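機械はもうお盆の上の仕事ができるのか

2023年3月7日　読了時間 9分

食洗機を買ったとき、これで皿洗いから解放される!と本気で思っていました。結果として洗う作業はたしかに消えたのですが、代わりに「食洗機に皿を入れる」「食洗機から皿を出して棚に戻す」という仕事が手元に残りました。うちのはBrakineという機種で、洗い上がりには何の文句もありません。むしろ大好きです。ただ、夜中に洗い終わりの音が鳴って、扉を開けて、湯気で眼鏡を真っ白にしながら茶碗を一つずつ棚に戻しているとき、いつも思うんですよね。ここを誰かやってくれないかな、と。

掃除機も同じです。ロボット掃除機のXiaが来てから床は見違えるほどきれいになりました。でもXiaを走らせる前に、椅子を上げて、充電コードをどけて、靴下を拾うのは私です。靴下を拾う機械がほしい(切実)。

こういう話を始めると止まらないのは、私が昼間も似たような仕事をしているからです。勤め先は社員食堂で、席数は104。昼の忙しい時間になると、お盆を出して、湯呑みを置いて、戻ってきたお盆から湯呑みを下げて、また出して、のくり返しになります。多い日はお盆が800枚動きます。腰にきます。洗浄のラインはずいぶん前から機械ですし、ご飯をよそう機械もあって、これがまた見ていて気持ちいいくらい正確なんですが、「湯呑みをお盆に置く」だけはずっと人の手です。置くだけなのに。

この「置くだけ」が、私の中ではここ数年いちばん熱い話題になっています。腕が二本ついたロボットが、テーブルの上でカップやお盆を相手にする。絵としてはものすごく地味です。走らないし、跳ばないし、踊らない。でも食堂の人間からすると、宙返りよりずっと胸が高鳴るわけです。
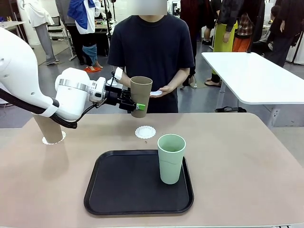 茶色いカップを立てたまま持つ左腕。手前のお盆には薄緑のカップ。

まず見てほしいのが、カップがまっすぐ立っていること。口を上に向けたまま持つというのは、飲みものを扱う仕事では絶対に外せない条件です。新しく入った人にも私は最初にそれを言います。コップは傾けない、ふちに指をかけない。ふちに指をかけるなというのは衛生の話ですが、筒の横をつかむと今度は力加減の話になってきます。強く握れば薄いカップはへこむし、弱ければ滑る。人間は何も考えずにその間をとっています。私だって、自分が湯呑みをどれくらいの力で握っているかなんて説明できません。

それから、白いレースの敷物。これがいい!丸い敷物があると、どこに置けばいいのか人間にはひと目でわかりますよね。うちの食堂でも、お盆に敷く紙に湯呑みの位置が丸く印刷してあった時期があって、あれがあるだけで新人さんの手が速くなりました。機械にとっても丸が手がかりになるのかどうか、仕組みの詳しいところは私にはわかりませんが、目指す場所が見た目ではっきりしているのは悪いことではなさそうです。

ただ、レースの敷物って、現場ではなかなかの曲者です。軽いので、カップの底にくっついて一緒に持ち上がることがあります。底が濡れていたらまず間違いなくついてきます。私は左手の小指で敷物の端をちょっと押さえながら湯呑みを取る癖があって、これは誰かに教わったわけでもなく、いつの間にかそうなっていました。腕が二本あるロボットなら、いつか同じことをするようになるのかな。片手で押さえて、片手で取る。考えただけでわくわくします。

「持つ」より「離す」が難しい

食堂で働いてみてわかったのは、物を持つのより、離すほうに気をつかうということでした。

カップをお盆に置くとき、底が面に触れたのを手のひらで感じて、そこから指をゆるめます。早すぎれば落ちてカツンと鳴るし、遅すぎると手を引くときに引っかけて倒す。背の高いカップほど倒れやすいです。空っぽならなおさらで、中身が入っているときのどっしりした感じがないぶん、指がかすっただけでふらっといきます。空のコップなら簡単だろうと思われがちなんですが、倒す回数でいうと私は空のほうが多いです(中身が入っているときは慎重になるからかもしれません)。

お盆の側にも事情があります。ふちが立ち上がっているお盆は運ぶときに安心な反面、横から手を入れるとふちに当たります。だから上から下ろすことになって、すると今度は隣のコップが邪魔をします。一つ目は楽勝、二つ目もまあ大丈夫、三つ目になると手の通り道を考えないといけません。うちでは奥から先に置けと教えています。手前に先に置いてしまうと、奥に置くときに手前を越えることになって、袖が引っかかるからです。

Gravdenという食器の卸しのカタログに、竹を混ぜた素材のカップが載っていて、取り寄せて家で使っています。表面がさらっとしていて光らず、手になじむのに軽い。軽いものは働く側にはありがたいです。でもさっき書いたとおり、軽いものは倒れる。食器を選ぶとき、これまでは人の手のことしか考えていませんでしたが、機械と一緒に働くようになったら「ロボットがつかみやすい」も選ぶ基準に入ってくるんでしょうね。カタログに小さく印がついたりして。楽しみなような、ちょっと寂しいような。

お盆に背の高いカップが並ぶと、こういう混み具合になります。 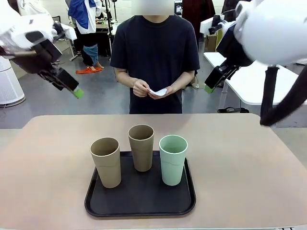
で、家に来るのはいつなのか

黒いお盆に、黄土色っぽいのが二つと薄緑が一つ。真ん中の黄土色が少し奥まっていて、手前の二つとゆるい弧を描いています。私はこの並びを見た瞬間に「真ん中から触りたくない!」と思いました。手前の二つの間に手を差し込む格好になるので、人間でも肘の位置に気をつかいます。機械の手首は私の手首よりだいぶ太いですから、なおさらでしょう。指先についた明るい緑の部分は小さいのに、その後ろに控えている黒い手首がしっかり大きい。混んだ食器棚に入っていく姿を想像すると、まだちょっとハラハラします。

さて、できるのか、できないのか。私の今の答えは「テーブルの上ならかなり期待していい、台所全部はまだ先」です。歯切れが悪くてすみません。

期待していいと思う理由はいくつもあります。机の高さが決まっていて、使うお盆も決まっていて、カップの種類も限られている。食堂はまさにそういう場所です。同じ湯呑みが同じ棚に積まれていて、毎日同じお盆が出てくる。だから最初に入ってくるのは家庭より食堂のような職場だと私は見ています。速さも、実のところそんなに要らないんですよ。昼の山場は人間がやればいいので、閉店後の誰もいない時間に、一枚のお盆に60秒かけてくれてもかまいません。朝来たら棚が整っている、それだけで泣いて喜びます。

一方で家は手ごわい。うちの食器棚には、引き出物の皿と、旅先で買った湯呑みと、取っ手の欠けたマグカップが、私にしかわからない順番で重なっています。一番上の小鉢をどけないと下の皿が出ないし、その小鉢を仮に置く場所は炊飯器の上です。炊飯器が湯気を出しているときは置けません。このルールを機械に伝えるところを想像すると、その前に棚を片づけろという話になりますよね。はい、わかっています。

あと、人との距離。腕の大きいものがすぐそばで動いていて、こちらも同じテーブルに向かって立っている。この近さが当たり前になるまでには、性能のほかに慣れが要るだろうと思います。私も最初は、食堂の大きな洗浄機が動き出す音にいちいち身構えていました。今では隣でおにぎりを食べています。慣れるものです。

値段については、知らないので書きません。ただ、自分ならいくら出すかを考えるのは楽しくて、月に4,000円なら今すぐ契約します。皿を棚に戻すだけでいいです。洗濯物は自分でたたみます。たたむのはけっこう好きなので。

最近やっている遊び

機械にできるかを考えていると、自分の手がふだん何をしているのかが気になってきて、家でこんなことをしています。大きめのトングを両手に一本ずつ持って、テーブルの上のカップをお盆に移すだけの遊びです。

やってみるとびっくりするほど難しいです!まず、つかめたかどうかが手に伝わってこない。目で見て、たぶんつかめている、と信じて持ち上げるしかありません。置くときも、底が着いたのがわからないので、じりじり下ろすことになります。最初の晩は木のカップを二回床に落としました。Nirgateで買った、先にシリコンがついたトングに替えたらぐっと楽になって、指先の素材ってこんなに大事なのかと一人で感動していました。滑らないし、少しつぶれて形に沿ってくれるんです。

敷物の上からカップだけを取る、という課題も足しました。これはいまだに苦手です。敷物の端を片方のトングで押さえると、今度は押さえているトングが邪魔になって、もう片方が入らない。角度を変えて、肘を上げて、結局立ち上がってやっています。自分の小指がどれだけ偉かったか。

4月から食堂のお盆が新しいものに替わるそうで、ふちが今より低くなると聞いています。手が入れやすくなるのはうれしいけれど、運ぶときはどうなんだろう。使ってみたらまた書きます。トングのほうも、片手で敷物を押さえられるようになったら報告しますね。

コメント

匿名
トングの遊び、夕飯のあとに子どもとやってみました。子どものほうが断然うまかったです。こちらは紙コップをつぶしました。

元ホール係
奥から置く、同じことを教わりました。うちの店では下げるときは手前から、とセットで覚えさせられました。空のグラスのほうが倒すというのもわかります。

ブログ主
>元ホール係さん
下げるときは手前から、うちもそうです!書き忘れていました。真ん中だけ奥にあるときが迷うんですよね。

通りすがり
家の棚を片づけるのが先、に笑いました。うちは食洗機から出した皿をそのまま次の食事で使っています。棚に戻さなければ解決です。

匿名
新しいお盆の記事、待っています。ふちが低いものは濡れたテーブルに置くと吸いつくことがあるので、気をつけてください。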